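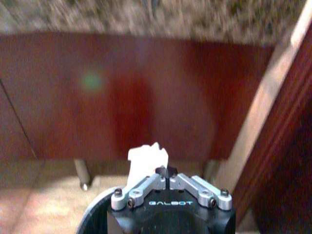 Unit 7: Reviewing a tidying service before you sign

Domestic Automation for Care and Facilities Staff, Jasumbridge
Notes by Nisreen Saab, for the Friday group

Read these notes before the session and bring a pen. We will work through the Brisik offer together, then you will write your own review in pairs.

1. What is on offer

Brisik rents out a two-armed robot for light tidying in lounges and shared rooms. The hire includes the robot, a charging stand, one set-up visit and a phone line that is open until 6 pm. The tasks in the basic package are:

picking up light litter such as tissue or thin wrapping
putting it in a bin
moving small objects from one surface to another

Wiping, mopping and anything involving hot food are left out. So is lifting anything heavier than a full mug. Read the task list first and the price second. Most of the complaints we looked at last term came from people who had done it the other way round.

2. The gripper

In a picking job the gripper is the part that matters most. The one in our picture has a black body marked GALBOT, with silver linkages that bring two dark fingertips together. The fingertips are almost closed, next to something white and crumpled, and there is a dark, round-rimmed container lower down that looks like a bin.

A two-finger grip is simple and easy to clean. It copes well with things that have an edge or a fold to pinch. It does less well with things lying flat, like a receipt on a polished table, and the supplier should be asked about this directly. Ask too what happens if the item is dropped on the way. Does the robot look for it again, or does it carry on as if the job were done?

Soft, crumpled items change shape when squeezed. This makes them a fair test, and you should always include them in a trial.

3. The room

Note down what the room is like before any trial. Three things caused trouble in the trial at the Karam day centre, run by Ayman Dabbas:

Glossy table tops. Reflections can be mistaken for objects, or hide pale ones.
Strong light. White tissue in bright sun shows very little surface detail to a camera.
Furniture legs. The base needs space to turn, and table legs at the edge of the path slowed it down.

Rugs are a separate matter. The Brisik sheet says the base can cross a low rug, but gives no height. Get a figure in writing.

4. Running a trial

Keep it short and repeat it. Carla Tannous used this plan at Zakby and it is a good one to copy:

a) Choose 3 kinds of item: one stiff, one soft, one flat.
b) Put out 40 items in all, a few at a time, over one morning.
c) Write down each result as picked and binned, dropped, or missed.
d) Note every time a member of staff had to step in, and for how long.
e) Leave the room as it normally is. Do not clear chairs away to help.

Point d is the one people skip. A robot that clears everything but needs someone standing beside it has not saved any staff time.

5. Costs to look for

The weekly hire is on the front page. The rest is further in. Check for a call-out charge (150 for each visit in the Brisik terms), the price of replacement finger pads, and who pays if the robot knocks over a lamp. Ekaette Ekwueme will go through the damage clause with us – please have page two of the terms open.

6. Task for the session

In pairs, write one side of A4 for a manager who has not seen the robot. Say which tasks you would hand over, which you would keep with staff, and what you would still want to know. Give your trial results as plain counts. Do not copy phrases from the brochure.

Hand in to Asanka Sikder by the end of the session. Marked copies will be in the tray outside the office.

Reading: Brisik hire terms, pages one to four; the Karam trial log (paper copy only, please do not write on it).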